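Dresgate Crown Court has sentenced Leif Ekström to 200 hours of unpaid work for his part in the occupation of Endale council chamber in February. He had admitted violent disorder at an earlier hearing.

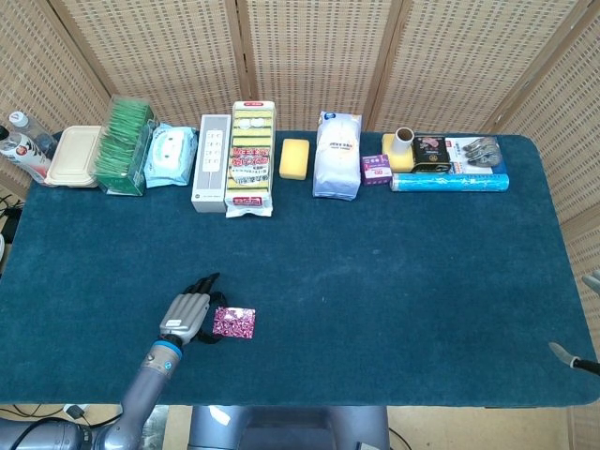

*A plastic box of green tea bag sachets beside a light blue pack of wet wipes.*

More than 800 pages of messages were served in evidence. A second defendant, Gemechu Chala, denies the same charge – his trial is listed for Tuesday in Court 2.

Press contact: Desta Admasu, Driltmont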